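Notebook, bench 3, 11 September 2022

Glaze cracking on the Dogbe ring doughnuts, continued from the January pages.

Problem as it stands: the cocoa glaze sets with a good surface, then goes dull and crazes within a few hours of packing. The plain sugar glaze does not do it. Same dough, same fryer, same rack. I had blamed the cocoa powder, and changed supplier to Hallalano in January. No change worth recording, so I am going back to glaze solids and water.

Batch A is the standing recipe, glaze solids at 76 per cent. Batch B has part of the sugar swapped for glucose syrup, total solids kept the same. Flour charge for each dough 494 g. Proved together, fried one after the other in fresh oil, drained on the wire, dipped once the crumb side no longer felt warm to the back of the hand. Glaze held in the water bath and stirred by hand between dips. The skin that forms on the bath was lifted off and thrown away, not stirred back in. Stirring it back gives grit, see earlier pages.

Held both batches for 6 hours in closed card boxes, and a few of each uncovered on the rack.

Results. A, boxed: dull, fine cracks running in from the outer edge. A, uncovered: glossy, cracks fewer but wider. B, boxed: slightly tacky, no cracks seen under the bench lamp. B, uncovered: glossy, no cracks. The tack on B is a nuisance. It marks the lid of the box if the lid touches, and toppings put on late sink further than they should.

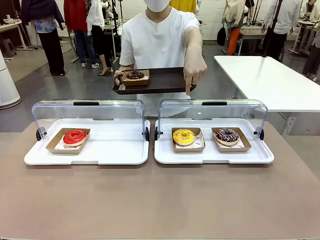 Merja Miettinen read the above and thinks the boxes matter less than I make out. Her view is that the water comes up from the crumb into the glaze, and that the card only slows its way out again. She would weigh whole doughnuts before and after holding, boxed and unboxed, before touching the recipe any further. She also wants the drain time written down properly, as "until it no longer felt warm" is no use to anyone repeating the work.

Fair on both points. Weighing added to the next run. Drain time to be taken with the Grakis timer and noted per rack.

Next run: glucose at half the batch B level, 2 racks, one dipped early and one late. Salamatu Aryee has the key to the Nesell cabinet if the humidity needs to be held steady overnight. Probe in that cabinet reads high – check against the wet bulb first.

Still to do: order more glucose syrup, clean the drain on the water bath, relabel the cocoa tubs.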